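Getting the house ready for a baby when there is already a celebrity magazine's worth of advice

My sister-in-law sends me every article on how famous mothers prepare the nursery. I read them with pleasure, with my tea, and then I look at our two-bedroom unit in Waruvville and do it my own way. These are the tips which worked for us with the second child, when the budget was smaller and the first child was already putting everything in her mouth.

1. Wash the small clothes early, but not all of them

In the magazines the star has a full wardrobe folded by colour before the birth. I washed only the two smallest sizes and left the rest with the tags on. Four pieces I could exchange at Skuline for bigger ones, because this baby came out long. Use a plain powder without perfume, and do a second rinse. Tiny socks go in a mesh bag, otherwise they travel into the rubber seal of the machine and you will find them in November.

2. Cover what cannot be washed

A cotton throw over the feeding chair saves the upholstery from milk. Choose a mid colour, as white shows each drop and black shows each bit of lint. Tuck it deep behind the cushion and it will stay. I have two and change them every 5 days, more often when the baby has a cold.

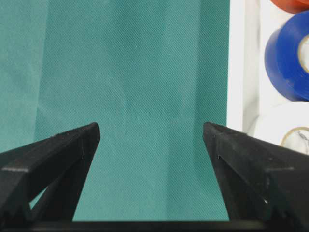

3. Do not buy the changing table

The one I saw in an interview with a singer cost 1,581 dollars. Ours is a padded mat on the floor, with a towel on it. From the floor a baby cannot fall, and your back gets used to it after some time — mine did, my husband's did not. Keep nappies, wipes and cream in one low basket with a handle, so it can go with you to the lounge room.

4. Milk stains

Cold water first, always. Hot water will cook the milk into the cloth. Soak for half an hour with a spoon of bicarb, then wash as normal. For old yellow marks I use the Tirkisora soap bar: rub it in, leave it overnight, rinse in the morning. Try it on a hidden seam before you touch anything with a print.

5. Gifts from visitors

People will ask what you need, and "nothing" is a wrong answer, you will get a giant bear. Ask for frozen soup in flat bags. They stack like books in the freezer and thaw quickly in a bowl of cold water. Write the name of the soup on the bag before you fill it, the pen does not hold on frozen plastic.

Posted 2nd May by Kumarasinghe, under Home and Laundry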